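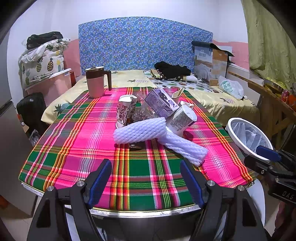
Bon, ce soir je trie les emballages. Ça fait des jours que je dis « demain » et que je mange sur un coin de nappe, côté gauche, en poussant le reste vers le milieu. Fil en direct, puisque vous aimez ça (et que ça m'oblige à finir).

---

D'abord les filets en mousse blanche, ceux qu'on enfile sur les fruits ou les bouteilles. J'en ai deux et je suis incapable de les jeter. C'est doux, c'est élastique, ça rebondit un peu. Mais dans quelle poubelle ??? Celle des recyclables, la grise ? Le site de ma commune parle de « films et barquettes » et puis plus rien.

---

Réponse d'Auður Ladefoged en message privé, je cite : « tu les coupes en deux et tu les mets entre tes assiettes creuses ». Elle a déménagé plus souvent que moi, je la crois sur parole. Adopté. J'ai sorti les ciseaux, ça se coupe très bien.

---

Les gobelets en papier avec les petits dessins marron, je les aime trop. Il y en a un avec le haut tout chiffonné, celui-là part, tant pis. L'autre je le garde pour les semis de basilic, un trou dans le fond et hop sur le rebord de la fenêtre.

Oui, je sais, le papier prend l'eau au bout de quelques semaines. Mon basilic ne tient jamais jusque-là de toute façon.

---

Le grand plastique transparent tout froissé : poubelle de tri, sans débat. Il fait un bruit infernal quand on le touche, le chat du voisin est venu voir derrière la vitre.

---

La boîte en carton lavande maintenant. Elle est jolie ! C'est écrit minuscule sur tout un côté, j'ai essayé de lire et j'ai renoncé à la deuxième ligne. J'ai ouvert tous les rabats et je l'ai mise à plat, elle tient trois fois moins de place. Pourquoi je ne fais pas ça tout de suite, à chaque fois, mystère.

---

Pause. On me demande d'où vient la nappe : du vide-grenier de Zawadzka, au mois d'août, l'an dernier. Je l'ai prise pour le rose et l'orange. Abdelghani Farouk, qui était avec moi, m'a dit qu'elle se verrait depuis la lune. Elle est trop grande pour ma table ronde, ça retombe tout autour, et moi je trouve ça très bien.

Et non, elle ne se repasse pas. Enfin, moi, je ne la repasse pas.

---

Je reprends. Le tube blanc, je le rince et je le garde (j'entends d'ici les soupirs). Les piles usagées traînent dans un bol depuis l'hiver, elles iront là-dedans en attendant que je passe au bac de la supérette.

La petite boîte blanche et rouge : avec la lavande. L'emballage crème qui était déjà ouvert : poubelle grise - je l'ai secoué avant, par acquit de conscience.

---

Quelqu'un me conseille une appli de tri, Nerkon. Je l'ai téléchargée, elle m'a réclamé mon adresse, mon âge et presque 200 autorisations, je l'ai désinstallée. Si vous en connaissez une plus discrète, je prends.

---

Pour le pichet rose et marron : il ne bouge pas, lui, c'est sa place. Je le remplis le matin, je le vide le soir, et non, je ne le vends pas (coucou la personne qui demande à chaque fil).

---

21 h passées. J'ai secoué la nappe par la fenêtre, remis le pichet, descendu les cartons au local. Il restait un truc noir et brillant sous un des filets, je l'ai mis dans le bol des piles en attendant de décider.

Demain je m'attaque au tiroir à sacs. Si vous avez une méthode de pliage qui marche pour les gens pas patients, c'est maintenant, les réponses sont ouvertes !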